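Do you sort silverware before it goes in the dishwasher?

gristmill94
Settle something. My sister-in-law loads forks with forks, knives with knives, one basket slot each. I throw them in like pickup sticks. She says mine is why unloading takes forever.

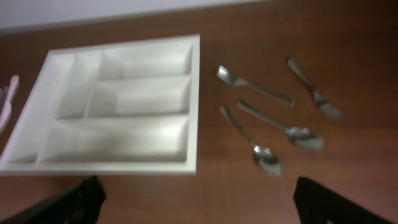 She's visiting through November, so I need ammunition.

Violeta H
She's right. Grab a handful of forks, drop them in the drawer, go live your life.

ustum_dave
She's wrong. Spoons loaded together nest, and nested spoons come out with oatmeal still on them. I rewashed spoons for 2 years before I figured this out.

Violeta H
Or rinse the oatmeal off, Dave.

ustum_dave
If I'm rinsing, what did I pay Nemitz $959 for?

t_zapata
Mixed, handles down, except sharp knives, which I do by hand. Sorting happens at the drawer either way – you're only choosing when to be bored.

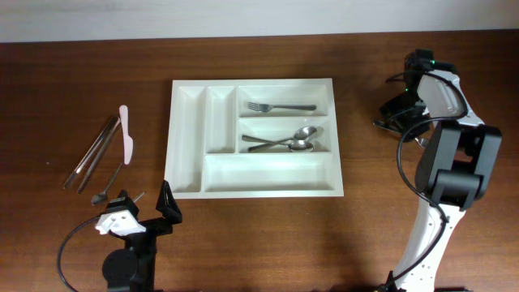 My husband skips the drawer completely and eats straight out of the dishwasher basket until Thursday.

gristmill94
I like your husband.

Violeta H
Of course you do. For the record, I unload in under a minute.

ustum_dave
With oatmeal.

gristmill94
Showed her the thread. She has started rearranging the top rack.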